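Two Arms, One Table: Writing House Rules for Shared Robot Cells

Published 14 April 2022

Small robot arms have moved out of fenced cells and onto ordinary tables faster than the paperwork has followed. The machine safety standards cover the arm, the controller and the general duty to assess risk. They say little about what a lab or workshop should do when two arms reach across the same tabletop and a person sits within a chair's width of it. That gap is filled by house rules, and house rules vary a great deal in quality.

The set used at the Wanditz site is one of the better ones. It runs to 13 pages, was last revised in December, and is kept as a plain text file that any operator can propose a change to. Borislav Mladenović, who edits it, describes the document as a list of things that have gone wrong, sorted by how much they cost.

The first section concerns layout. Before the arms are powered, the operator marks two working zones and one shared zone. Either arm may work freely in its own zone. In the shared zone, one arm holds priority and the other must be stationary or withdrawing. The assignment is written in the task sheet before the first run and may not be changed between runs without a new sheet. Operators coming from single-arm work tend to find this slow. It adds a few minutes to setup and removes most of the contacts between arms.

The second section sets speed. The Wanditz rule caps tool speed in the shared zone at a value chosen per task, and the cap applies even when the planner reports a clear path. The reasoning is that a planner knows the arms and the table but has a poor model of what is being handled. Soft, long or irregular goods extend past the fingertips by an amount that changes with each grip. A stem held near one end can sweep a much larger area than the gripper carrying it.

For that reason the site treats held objects as part of the tool. The task sheet must state the longest item on the table, and the clearance between arms is set from that length. Flower handling is the usual test, with artificial roses and hydrangeas, loose leaf sprigs and a clear plastic container on a white table.

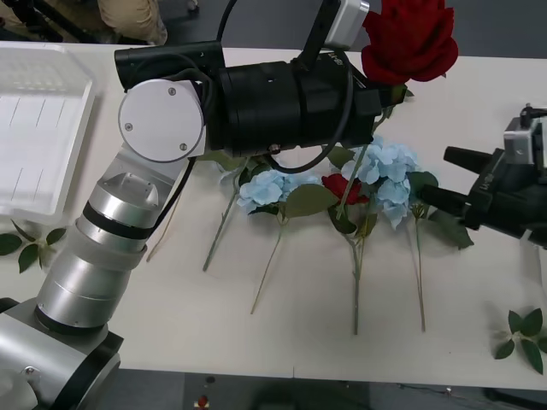
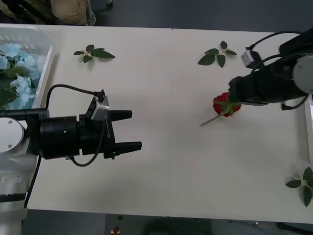
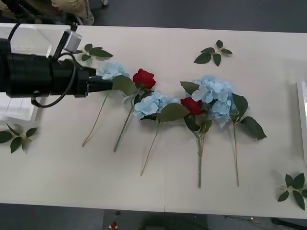

Kokkonen has argued that a clearance based on the longest item is too blunt: it penalizes tasks in which the long item is handled once and everything else is short, and a per-grip value computed from the wrist camera would recover most of the lost cycle time. Mladenović accepts the arithmetic but has kept the rule. A per-grip value depends on the camera seeing the whole item, and leaves and petals block the view of stems at the moment the measurement is needed. A fixed number can be checked with a tape measure by anyone in the room.

The third section, on cables, is the longest. Wrist cameras are normally added after the arm is bought, so their cables run outside the housing. The rule calls for enough slack to reach the full joint range and no more, with a tie point on each side of the elbow. Loops are checked by moving the arm by hand through its extremes before each session. Floor cables are routed along one edge of the table, and the route is the same at every station so that people do not have to relearn it.

Stop devices get a half page. Each station must have one that can be reached without leaning over the table, and its position is recorded on the sheet. A stop test is done at the start of every session and entered in the log with the operator's initials. In the last review period the log held 796 session entries. Six lacked a stop test, and all six were restarts after a software fault. The rule now says in so many words that a restart counts as a new session.

The section on people is short and strict. One person is the operator and is named on the sheet. Anyone else near the table is a visitor, whatever their job title, and stays clear of the marked zones while the arms are enabled. Sitting is permitted – the earlier text required standing, which made long sessions tiring and was widely ignored.

Minham, which runs a similar setup on a larger scale, has adopted the Wanditz text with two changes. It requires a fresh risk assessment after 3000 cycles of any task, and it bans mixed trays, so that each type of item starts in its own container. The second change makes sorting tasks impossible to run as written, and an exemption form now exists for them. Plustska took the cable section alone and left the rest.

What none of the three sites has settled is how to record near misses. Contacts are logged automatically from joint torque. A pass with a few millimeters to spare leaves no trace unless the operator writes it down, and the current form has no field for it. A draft field is out for comment at Wanditz, with replies to be folded into the next revision.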